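7. When a packet slips or the arm stops mid-lift

Soft, shiny packets are the best fun you can have with the Puva arm, and also the items most likely to bring up a Grip Lost fault. The good news is that you can clear it yourself in a few minutes!

CAUTION: Press the red stop button before you reach into the work area. The fingers can close again without warning while a fault is showing.

1. Press stop and wait until the light on the base turns amber.
2. Support the packet with one hand, then turn the release knob to the left. Never pull a packet out of closed fingers, as a torn seal leaves crumbs and grease on the pads.
3. Wipe both finger pads with a dry cloth.
4. Open the wrist camera view on your screen.

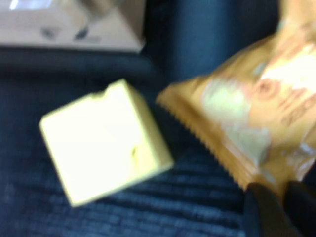 Words and testing: Umau, workshop guide writer, Clullow
Revised October 2023

With a view as blurred as this one, clean the wrist camera before you do anything else. The wrapper and the yellow block can still be told apart, but the lettering is too soft to read, and label checks need a crisp view.

5. Wipe the lens with the cloth supplied, then check the view again.
6. Set the grip force to 10 for crisp packets and sweet wrappers, or 40 for boxed goods.
7. Press Resume. The arm lifts at slow speed for the first try.

Note: Glare on glossy wrappers can also upset the camera. Try turning the lamp to one side (it makes a lovely difference).

If the fault comes back straight away, change the finger pads. They are due every 2,000 lifts anyway. See section 8 for fitting.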